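# Lane Stops and Other Complaints: Jisau Sidewalk Robot FAQ

Maintained by Retno Pelupessy, Brisville field desk. Last edited September 4, 2019.

**Why did the Jisau stop in the lane?**

It thought it was about to drive off something. Since the March software update, the low camera has been reporting "surface discontinuity" on herringbone brick. The robot sees a zigzag of dark joints, decides one of them is a ledge, and brakes hard. We have logged 329 of these stops. The number of ledges found remains steady at zero.
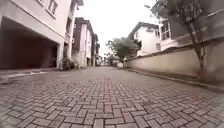

The fault code is 23. If you have any other code, you have a different problem and should read the Meinecke manual, all 67 pages of it.

**Is it dangerous?**

To the robot, no. To whoever is behind it, a little. A full-force stop gives no warning, and the rear light comes on late. Walk beside the unit, never behind it, until the patch is installed.

**Can I just turn off the ledge check?**

You can. Yoga Nair did, for one afternoon, and the unit then met a real curb. It now has a new front wheel and Yoga has a form to fill out. Please leave the check on.

**Does it happen everywhere on the brick?**

No, and we wish it did. Some runs go the full length of the lane without a hiccup. The same stretch an hour later can give you two stops before the first driveway.
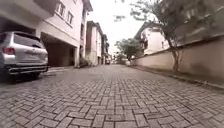 Our best guess is glare. An overcast sky can put a pale sheen on the paving, and the ledge check reads the jump from dull to shiny as a change in height. Kukura, who make the camera, say their camera is fine. Meinecke say their software is fine. We have forwarded each of these emails to the other party.

**What should I do when it stops?**

1. Press the red button, even though it's already stopped.
2. Look for an actual ledge. We have to ask.
3. Save the log before you restart. Restarting wipes it.
4. Push the unit by hand for up to 2 meters and resume. 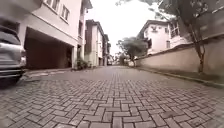 If it stops again right away, switch it off and carry it home. It weighs more than the brochure says, so bring a second person.

**When is the patch coming?**

"Soon." We have been given this date several times. Send new logs to Retno with code 23 in the subject line.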